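4.2 What the demonstrations contain

Most reports on hand-held collection give a number of hours or a number of episodes and leave it there. We did the same in our first draft. The Pirnbridge set has 625 demonstrations, and for a while we took that figure as a fair measure of how much the policy had been shown. We no longer think it is one, and this section sets out why.

The demonstrations cover eight tasks, all of them of the tabletop and shelf kind that Larnex and similar projects have used: picking up a cup, moving folded paper from one surface to another, opening a drawer, and so on. Six operators took part. Each was given the hand-held gripper, a short practice period and a written sheet saying where the task began and where it ended. Operators were free to stand where they liked and to move at whatever pace suited them. We thought this freedom would give us variety, and it is often listed as the main benefit of hand-held collection over remote control.

What it gave us in practice was six sets of habits. When we grouped the recorded paths by operator and by task, the operator explained more of the spread than the task did. One operator came to every object from the right and slightly above. Another closed the fingers early and pushed into contact. A policy trained on both sets tends to waver between the two near the moment of grasp, and adding more episodes from the same people made the wavering smoother but no less common. We would ask readers to keep this in mind when a larger data set is offered as the cure for a hesitant policy.

There is a second problem, which concerns what the cameras record between tasks. An operator who has finished an episode lowers the tool, turns it over, talks to a colleague or puts it down, and the recording does not always stop when it should. 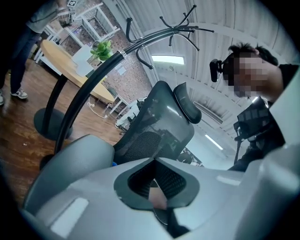

Figure 3. View from the hand-held gripper, facing upwards past the fingers towards the ceiling, with two people nearby.

Trimming such stretches sounds like a small chore. The Stolberg tools do it by looking for long pauses in gripper motion, and they work well enough when the tool is set down on a flat surface. They do much less well when it stays in the hand, as a hand is never quite still. We first ran the automatic trim with its default settings and then checked every episode by eye. Eight episodes had lost the grasp itself, because the operator had waited before closing the fingers and the trim had read the wait as the end. Far more had kept material from after the task was over. The first kind of error is easy to find, as the policy simply never sees the object lifted. The second is harder, and we suspect it is common in published sets, though we have no way to show this.

It might be argued that remote control avoids all of this. The arm stays bolted down, the cameras stay where they were put, and the operator cannot wander off with the sensor. We ran the same tasks through the Appiah remote-control station to find out. The recordings were certainly cleaner. They were also slow and full of small corrections, and operators told us they had stopped attempting the harder drawer positions by the end of a session. A policy trained on these recordings copied the corrections faithfully, including those that did nothing useful. We do not regard this as a win for either method.

We therefore report results per operator as well as pooled, and we give both the trimmed and the untrimmed versions of each hand-held set. The pooled figures look better. We would not rely on them for a new room or a new operator, and the tests in the next section give some idea of how far they fall when either one changes.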